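Pallix Books User Guide
Section 5: Matching bank lines to invoices

Read this section before you turn on automatic matching. The sales page for Pallix says matching "takes care of itself." It doesn't, and you are the one who signs the tax return.

Before you start

You need a bank file that has already been imported (see Section 4) and at least one open invoice. The Tagle add-on is optional. It guesses which customer a payment came from by reading the description field. If your bank puts anything useful in that field, Tagle may save you some typing. Many banks don't.

Setting up matching

1. Make a backup copy of your company file and give it a name you will recognize later. The Undo button covers the last 40 actions, and a single matching run can use all of them.

2. Open Bank, then Rules. You will see a list of rules that came with the program. Clear the check mark in front of every one of them. They were written for a business that doesn't exist.

3. Click New Rule. Choose Invoice Number as the first test and Amount as the second. Set both to Must Match.

4. Leave Amount Tolerance at zero. The program will suggest 5 dollars. With a tolerance of 5 dollars, a customer who pays short will show up as paid in full, and the difference goes to Rounding, an account few people ever look at.

5. Under Confidence, pick High. The other settings are Medium and Smart. We have run Smart on several company files and can't tell you what it does.

6. Click Test. Testing changes nothing in your books. Read the proposed matches line by line, at least the first time.

7. If the list looks right, click Apply. If one line is wrong, cancel, fix the rule and test again.

Note: The program handles up to 200 bank lines in one run. Anything over that is skipped, and the message saying so disappears when you click anywhere on the screen. Split a long file by month.

Caution: Don't match and import at the same time in two windows. The manual for the previous version said this was safe. Users ended up with double payments.

Partial payments

1. Open the bank line and click Split.

2. Enter the amount that belongs to the first invoice, then press Tab. Pressing Enter closes the window without saving.

3. Repeat until Remaining shows 0.00.

4. Check the invoice itself. The status should read Partly Paid. If it reads Paid, reverse the split and start over.

Moving rules over from Satach

Pallix can read a rules file made by Satach. The names of the rules come through fine. The conditions often don't, and a rule without conditions matches everything. Open each one after the move, compare it with the original and leave it off until you have run a test.

Files from Pornus can't be read at all, whatever the import menu says. Type those rules in by hand.

Attaching pictures to an expense

Open the expense, click Attach and select your files. Each picture gets its own tab. Write a caption you will still understand next June. The receipt has to be attached separately; a picture of the goods won't replace it.
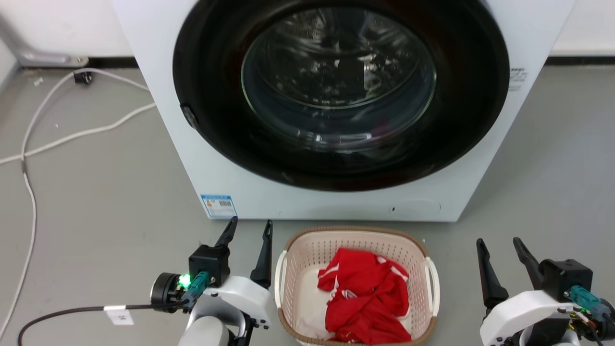
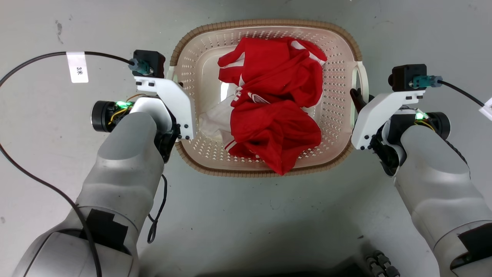 Expense attachments, tabs 1 and 2: washing machine; laundry basket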